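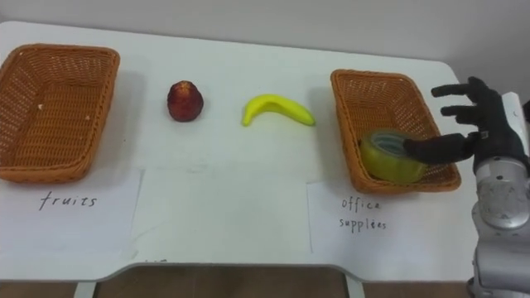 Looking after wicker and other woven baskets

Most baskets are thrown out long before they are worn out. They dry and split beside a radiator, go mouldy in a damp cupboard, or come unravelled at one corner and get put in the bin when ten minutes with some glue would have saved them. These notes cover the ordinary household sort: fruit trays, bread baskets, log baskets, shopping baskets and the drawers that slide into shelving units.

What yours is made from

Wicker is the name of the weaving, so it tells you nothing about the material. Willow is round, fairly stiff and usually has the bark left on or stripped to a pale buff. Rattan and cane are smoother and bend without cracking. Seagrass has a greenish tinge and smells of hay when new. Water hyacinth is thick, soft and spongy to press. Paper cord looks like any of these from a distance but must never be soaked, so check by scratching the underside with a fingernail. If it furs up, treat it as paper and clean it dry.

Dusting

Do this once a month. Take the basket outside, turn it over and slap the base a few times with a flat hand. Then go over it with a soft paintbrush, working along the strands, then across. A vacuum cleaner with the brush fitting is quicker for big baskets, but keep it off anything with loose ends. Crumbs wedge themselves where the sides meet the base. A wooden cocktail stick gets them out. A metal skewer will too, but it nicks the strands.

Washing

Willow, rattan and cane can be washed. Use a bowl of lukewarm water with a teaspoon of washing-up liquid, a nail brush and a second bowl of clean water.

1. Dust the basket first, or you will be scrubbing mud into it.
2. Dip the brush, shake it, and scrub lightly along the weave. The basket should be damp all over and not dripping.
3. Wipe with a cloth wrung out in clean water.
4. Pull it back into shape while it is still soft. If a side has bowed, put a brick wrapped in a tea towel against it.
5. Leave it to dry in the shade with air underneath. An oven rack across two chairs does well.

Give it a full day, longer if the weave is thick. Strong sun or a hot radiator will dry the outside before the middle and the strands will crack.

Seagrass and water hyacinth should only be wiped with a barely damp cloth. Painted baskets can be wiped too, but try a patch on the base first.

Mould

Grey or black dots mean the basket has been kept somewhere without enough air. Brush off what you can outdoors. Wipe with white vinegar and water, half and half, leave for 16 hours, then wipe with plain water and dry as above. Stains may stay even when the mould has gone. If the smell is still there after two goes, use the basket in the shed.

Fruit and bread baskets

Fruit marks a basket when it sits too long in one place. Lay a folded cloth or a sheet of kitchen paper in the bottom and change it each time you refill. Check underneath as well as on top, as the soft one is usually at the bottom. Keep bananas apart from apples and pears if you want the bananas to last the week.

If juice has got into the weave, dab it with cold water straight away. Hot water sets the stain. Fruit flies will go on visiting a sticky basket after the fruit has gone, so wash the whole thing and leave it outside for an afternoon.

Bread baskets need a liner that can go in the wash. An old cotton napkin is fine. I cut mine from pillowcases and hem them — four to a pillowcase if the basket is small.

Mending

A loose end: soften it with a wet cloth for 10 minutes, tuck it back under the next strand, and put a dot of wood glue where it goes in. Hold it with a clothes peg overnight.

A broken strand in the side: cut a new length of cane about two inches longer than the gap. Soak it for half an hour in warm water. Feed it in alongside the broken piece, following the same over and under, and trim both ends on the inside when dry.

A loose rim: bind it with waxed thread every couple of inches and pull each turn tight. Rims go first on baskets that are lifted by the edge, so carry a full basket from underneath.

Cane is sold in coils by thickness. Take a snapped piece with you to match it, as the numbering differs from one supplier to the next. Nazma Biswas, who taught me to do rims, keeps her offcuts in a jar and rarely has to buy any.

Dry and creaking baskets

Baskets in heated rooms lose their moisture over the winter. In January I take ours into the bathroom while someone has a shower, or mist them with a plant sprayer and leave them overnight in the hall. Twice a year is enough. A thin wipe of boiled linseed oil helps old willow, but keep it off anything used for food, and spread the cloth out flat outdoors to dry before you throw it away. An oily cloth left in a heap can catch fire.

Storing

Stack baskets only if they nest without being pushed. Put a sheet of newspaper between them. Keep them off concrete floors and out of plastic bags — an old pillowcase keeps the dust off and lets the air through.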